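May, bench 5, afternoon

Continuing the surface and bin comparison for the Furnuvska sorting trays. Objective today: settle which board goes under the bin, and whether the long clear bin stays in the set or is replaced by the shorter Pladard one.

**Surface**

- White board laid flat on the wooden table. Matte face up.
- Bare wood tried first. Ball drifts toward the wall side on release. Table is out of level; shimmed one leg, drift reduced but still present.
- On the board the ball stays where it is put in most placements. Board has gray smudging in the middle and to the right. Isopropanol took off part of it. The rest seems to be in the finish. Leaving it.
- Board is not fixed down. Tape lifted at the corners last time and left residue, so no tape until we have the low-tack roll from Privport.

**Bin**

- Clear rectangular bin, long and narrow, set lengthwise on the left half of the board. Ridged base, rounded cut-out toward the far end.
- Internal length 400 mm, internal width 84 mm by calipers at the rim. Did not measure at the base; walls may taper.
- Tennis ball clears the walls with little to spare. Acceptable if lowered straight down. If it comes in at an angle it catches the rim and rolls back onto the board.
- Ridges stop the ball from running the full length of the bin. The Pladard bin has a smooth floor and the ball ends up at the low end every time.

**Ball**

- Yellow-green tennis ball, start position on the right half of the board.
- Sheds lint. Wipe bin between sets, dry cloth only.
- The older Pascual ball is softer and marginally larger. Set aside. Do not mix the two in one set.

**Procedure as run**

1. Bin empty, upright, left half.
2. Ball on right half.
3. Ball into bin, release, wait for it to settle.
4. Return ball to right half.

24 placements in the set. Rim contact is logged on the sheet in the drawer, by placement number. Several of the contacts fall late in the set, when the bin had crept toward the near side of the board. Re-squared it at the halfway point and should have done so more often.

**Open**

- Mark the bin outline on the board in pencil.
- Base width, inside.
- Second shim for the table, same leg.
- Ask Oanh Trịnh whether the short bin is still wanted for anything.

Layout as used: 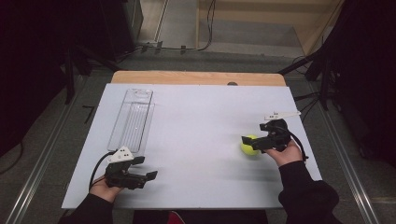
Oanh Trịnh: the short bin can go back to stores. On the creep, I would put thin rubber feet under the long one before penciling anything, as the outline will be wrong once the feet are on. Check the rim height again afterward too.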